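rondum-hulls: README

Speed, fuel and motion logs from sea trials of semi-displacement motor yachts, put into one table. Work in progress, May update. Read the known problems bit before you plot anything.

What's in it

192 trial runs, 78 of them from the Grimlow yard, rest from Dumico. One row per run. Columns are hull id, waterline length, displacement at start, mean speed, fuel burn per hour, shaft rpm, wind, wave height, roll and pitch. Lengths in meters, displacement in metric tons, speed in knots. Fuel in liters. Sorry to anybody wanting gallons, convert it yourself.

Three files. runs.csv is the one you want. hulls.csv has the particulars for each boat (beam, draft, engines, stabilizer type). notes.txt is whatever the trial crew wrote down, typed up as is, spelling included.

How it was collected

Each run is a pair, out and back on the same line, averaged to take out the current. Older Dumico runs were one way only, flagged with oneway = 1. Fuel is from flow meters on supply and return, except on the smallest hulls where it's tank soundings and not worth much below 400 rpm above idle. Wave height is by eye unless the buoy column is filled in.
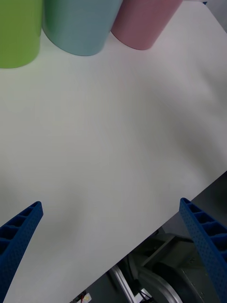 Gerrit Mulder wrote back after the last release that the roll numbers for the Wouters design hulls looked far too good, and he wanted to know if the fins had been on for all of them. They had. There is now a fins column, values on / off / unknown. Please don't compare on with unknown, he did and got a nonsense result.

Known problems

Displacement is calculated from drafts on most runs, not weighed. Two hulls changed props partway through and the id didn't change, so check the date_order column. Pitch sign is flipped in the early Grimlow logs, fixed in runs.csv but not in the raw ones. Some wind readings are apparent wind, havent sorted out which yet.

Missing values are blank. A zero is a real zero.

Use

Fine for resistance curves, range estimates, class work. Not fine for quoting a top speed to a buyer, most boats ran with part tanks and no tender aboard. Cite as Rondum hull trials plus the version number in the file header.

To do

Add the heavy weather runs. Redo the rpm smoothing, it eats the first minute of evrey run. Split hulls.csv by stabilizer type if anyone still wants that.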